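Projects > Rooms > Quintana loft, work corner

We use cookies to remember your settings and count visits. By staying on this page you accept them. Accept | Settings

Quintana loft: the work corner

Quintana is a two-story brick building that was a print shop until the late nineties. The upper floor is now one long room shared by four people, and this page covers the corner at the far end, where the wall is brick on one side and plain white on the other. Zoriana Sirko planned the corner with Anderson Vieira. Work started in October and took 11 days, most of them spent on the wall.

The brick

The brick had been painted over at least twice. Anderson took the paint off with a stripper paste and a stiff nylon brush, then went over the joints with a damp sponge. He did not seal it. A sealer would have darkened the tan bricks, and Zoriana wanted to keep the difference between those and the red ones. There is still some dust when you run a hand along it, so nothing made of cloth goes against that side.

The white wall

This wall was new and only needed paint. It got 2 coats of flat white. The trim where it meets the brick was cut on site by Raíssa Lopes, who had to scribe it along its whole length to follow the bricks. Her first piece was too narrow at the bottom and went to the scrap pile.

The ceiling

Everything up there was left in place and kept white. An earlier plan from Irkora had a dropped ceiling over this end of the room. It would have cost 20 inches of height, and Zoriana said no.

The table

Red was Aparecida Mendonça's choice. The others had asked for something neutral and she brought in a sample board from Drodico and left it by the window for a week. By the end of the week they had agreed to it. The color is strong next to the brick but it works better than the gray we tried first – the gray looked dirty by late afternoon.

The things on the table

The rule for the corner is small pieces only. There is a little tan wooden shelf unit with an open compartment, and a white lamp with a round shade on a thin stem. The lamp has a gold base and takes up very little space. A leafy green plant sits by the brick. Marichka Symonenko waters it and has asked the rest of us to stop helping.

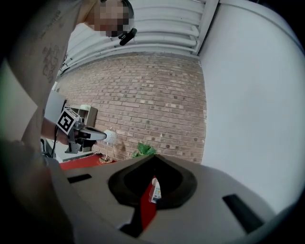
The lamp moved several times before anyone was happy with it. Close to the brick it picks up the texture and gives a softer light in the evening. Farther out it is better for reading but it gets knocked. For now it stays toward the wall side, and anyone who needs more light brings a clip lamp from the other end of the room.

Still to do

The cable needs a proper run along the table leg. Raíssa has the clips and will fit them when she comes back for the window sill. Eltorura quoted 93 dollars for a second shelf to match the first – we are thinking about it. The floor under the table also needs another coat of oil, but that means moving everything out again, so it will wait until spring.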